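旧货架上的厨房

八月的卡斯特维尔（Castville），早上七点刚过，老车站后面的旧货市场就已经有人在翻箱子了。先到的多半是来找锅的。衣服和书可以等到中午，像样的铸铁锅和搪瓷锅往往八点以前就没了。

这个市场每月开两次，登记摊位176个，其中卖厨房用品的占了很大一块。十年前不是这样。当时摊主带来的主要是家具和灯具，锅碗瓢盆装在纸箱里，放在桌子底下，论箱卖，一箱几块钱。现在它们摆上了桌面，有的还贴了价签，写着产地和大概的年份。

变化有几个来源。一是新锅变贵了，二是搬家的人多了。卡斯特维尔这几年盖了不少小户型，厨房台面只有一米多长，从大房子搬进去的人要先处理掉一半东西。烤盘、汤锅、整套的蒸笼，子女不要，扔掉又可惜，最后都到了摊位上。

买的人则年轻得多。他们大多租房，厨房里除了一个电磁炉，什么都没有。有位买主告诉我，她搬进来的第一个月只有一口锅，煮面、炒菜、烧水都用它。后来她在市场花19块钱买齐了一套：一口带盖的深锅、一只平底锅、一个漏盆和两把木勺。漏盆边上有一道裂纹，她用了两年，裂纹没有变长。

旧厨具怎么挑，常来的人各有一套办法。看锅，先把它倒扣在平整的地方，按住边缘，晃就不要买。铸铁锅生锈不要紧，钢丝刷加粗盐能刷掉，怕的是细裂缝，用指节敲一下，声音发闷的要小心。搪瓷看内壁，外面掉瓷只影响样子，里面掉瓷就不该再拿来煮东西。不粘锅没有二手的价值，涂层划了就到头了，再便宜也别买。

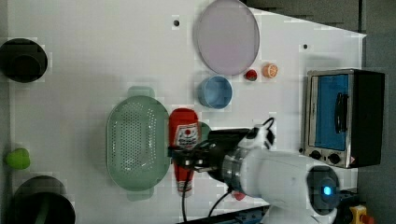

塑料的东西要另说。老式塑料盆和漏盆很结实，但有些已经发黏，这种黏洗不掉，是材料老化了。闻一闻也有用，刺鼻的不要拿回去装吃的。木勺和砧板可以买，回去用砂纸打磨一遍，抹上食用油，放一夜再擦干净。砧板如果中间凹下去一块，切菜会连刀，除非家里有刨子，否则算了。

刀是另一个问题。市场规定刀具必须包好才能摆出来，买主要看刃口得请摊主打开。旧刀的钢有时比新刀好，但多数被人在砂轮上磨坏过，刃线歪了，要请人重新开刃，费用常常比刀贵。市场东头有个磨刀的摊子，排队的人多，早上送去，收摊前取。

摊位上的东西并不都来自家庭。普拉伦（Plalen）是城北一家开了很久的食堂承包公司，去年关掉了两处厨房，一次放出来400多件用具，大汤桶、长柄勺、整摞的不锈钢盘。大部分被同行买走，剩下的零零散散流到市场上，到现在还能见到底部打着编号的盘子。这种盘子厚，摔不坏，就是重，家用的水槽不大放得下。

也有人专门把旧厨具收来整理。森加尔（Sengar）是一间修理铺，开在运河边的一栋平房里，主要的活是给锅换把手。锅坏得最多的地方就是把手，铆钉松了，或者胶木烧焦了，锅身还好好的。铺子里备了十几种规格的把手和铆钉，小件当场就能换。铺子去年修了3,000件，其中锅盖的提钮最多。提钮的价钱很低，几乎不赚钱，但换了提钮的人往往会再拿别的东西来。

修理铺也有不接的活。压力锅不修，密封圈可以卖给客人自己换，阀门坏了一律劝人买新的。带电的也不接。铜锅重新镀锡要送到外地，来回一个多月，愿意等的人不多。

旧厨具的生意能做多大，各方看法不一。摊主们普遍觉得好货在变少。老锅就那么多，流进年轻人的厨房以后，短时间内不会再出来。过去二十年卖得最多的是薄底锅和带涂层的锅，用几年就坏，到不了二手市场。再过十年，桌上摆的会是什么，他们也说不准。

价格已经有了反应。同样大小的铸铁平底锅，三年前的价钱现在只能买到缺盖的。有些摊主开始留货，等冬天再卖，天冷以后炖锅好出手。也有人转去卖小件，量杯、擀面杖、饼干模子，单价低，走得快，占地方也少。带孩子来的顾客喜欢翻模子，一翻就是半个小时，通常会买一两个。

雅尔登（Jallden）社区中心今年试着做了另一种安排：借。居民登记以后可以借走不常用的大件，比如做果酱的深锅、烤全鸡的烤盘、过节用的大蒸笼，期限两周。东西都是附近住户捐的，中心只收一点押金。八九月借果酱锅的最多，要提前预约。归还时要求洗净擦干，有几口锅还回来时底部烧黑了，工作人员用小苏打煮了两遍，还能用。

借出去的东西里，最不受欢迎的是面包机。捐来的有好几台，一直放在架子最上层，说明书都在。中心打算秋天把它们送到市场去，腾出来的地方放蒸锅。

中午过后，市场上的人少了，摊主开始收东西。锅按大小套在一起，盖子另装一箱。没卖掉的箱子放到路边，标上“自取”，第二天早上基本就空了，剩下的多半是没有盖子的保鲜盒，还有没有盒子的盖子。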